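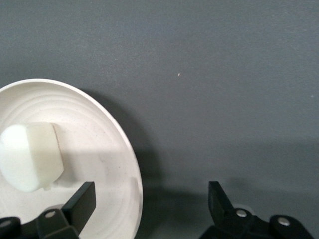
*Gripper open over the plate, one small white block to pick up.*

March 14, 2020

Every February the same thing happens at Asetden. Someone finds out there is money left, a quote comes in for a second arm, and the plan for the year gets built around that quote. I have sat through four of these budgets now, and I think we buy in the wrong order.

My view is simple. A shop our size should set the money for the work table first, the gripper second and the arm last. By the work table I mean the surface, the lights, the objects the robot handles, the spare fingers, and the hours of the person who sets it all out. Most plans I see put those under "misc."

Take last year. We paid for the arm and the Dronix controller out of the main budget and had $746 left for everything else. That had to cover fingers, screws, a table covering and kitchen items for the handling trials. It lasted until early summer. After that Yevhen Polishchuk was bringing in dishes from home and filling out expense forms for them, and the arm, the costly part, sat idle on days when a finger was waiting to be replaced.

Replacement fingers from Tarar cost us $220 a pair. That isn't a lot next to an arm. It is a lot when it has no line in the budget and needs a signature from two floors up. One set of fingers took 40 days to arrive, and most of that time was paperwork on our side. A spare pair in a drawer would have cost less than the first lost day.

People who sell arms talk about reach, payload and speed. Those numbers matter if you move car parts. For our work they almost never decide anything. What decides it is whether the fingers can close on a small pale thing on a white plate, and whether the camera can tell one from the other. You learn that at the table with ordinary objects, and you can learn a good part of it before you sign for the arm.

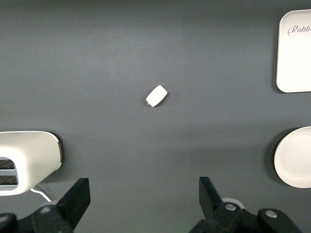
*Toaster, tray and plate at the sides, the small block in the middle.*

A table like this one is cheap to put together. A toaster, a tray, a plate and a plain gray surface don't need a purchase order with three quotes. Keeping it going is another matter. Things break and go missing, and the layout has to be put back the same way each time if you want to compare one week with the next. That is labor, and it should be priced as labor.

Edith Tello, who runs our purchasing, disagrees with me on part of this. Her point is that small items are easy to add later and an arm is not, so you should take the arm while the money is there. She is right that capital money disappears if you don't spend it. I would still ask for the rule to be changed before I would buy a machine to beat a deadline. The Sikov arm we bought that way two years ago has run 776 hours in total. A leased one would have done the job.

So for the coming year I am asking for three things. Put fingers, objects and table supplies on their own line, and let the lab spend from it without a second signature. Count setup hours in the cost of any trial. And hold off on the second arm until the first one is busy for a full quarter.

If it is busy by fall, I will write the request for the second one myself.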